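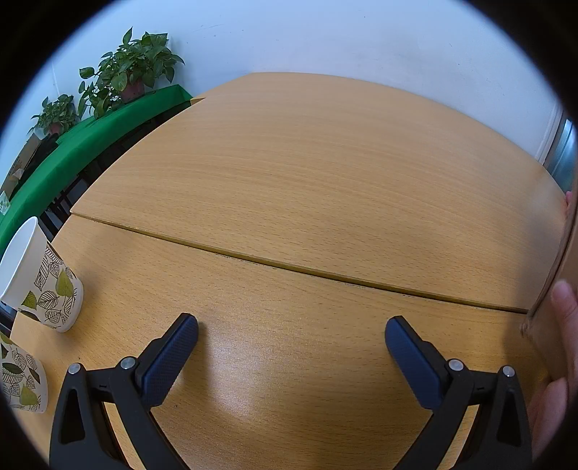
Two blue grip pads over a wooden tabletop.

About us

Kokach covers politics and public life in the Podach district, including the religious arguments, the council ones, and the large number that manage to be both. We publish 24 issues a year and a fair few corrections.

Sneha Pant started the paper after a candidates' forum at Stiltum Hall where 2 men argued for an hour over who could open with a prayer. The regional daily gave it 50 words and got the hall wrong. Her own account ran much longer and is still our most complained-about article.

We don't endorse candidates. Most have been gracious about it, and one sent flowers, which we returned. We do print what they say in full when they claim they were misquoted — it rarely helps them.

Our 297 subscribers pay the bills, along with a small notices page. No party, temple, church or mosque owns any part of us, though several have offered advice.

Letters go to the Løken Street office. Please sign them. Capital letters are welcome in the usual places.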